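Stop selling us mop systems

Oct 11, 2018

Went into Grondik on Saturday for a bucket. A bucket. Came out forty minutes later with nothing and a headache. They had the Kamness spin thing, with a pedal. They had the Dvořáček twin tank one, 80 quid, own brand of refill heads. Plain buckets? Try the garden section, said the lad. Garden section had planters.

When did washing a floor turn into a system? My gran did hers every morning with a rag and hot water and it took her six minutes. I bought a system in June. The pedal went in 41 days. Wrote to the shop, got a voucher. For more refill heads.

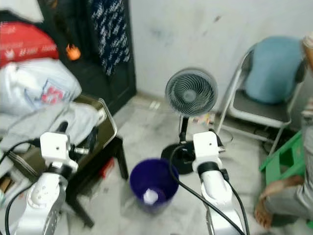

And the refills are where they get you. Same as printers, same as razors. The handle is cheap, the heads are not, and next year the clip changes shape so the old ones dont fit. Almost 60 pounds I've spent on bits of microfibre – on top of the thing itself. You could buy old towels for life.

I'm not against new stuff. I like my dishwasher. But a dishwasher does a job I'd otherwise have to do, and a pedal bucket still has me mopping, only with more to go wrong and more plastic to take to the tip after.

So, shops. Put the plain ones back, by the door, with a handle and a price. I'll definately buy two.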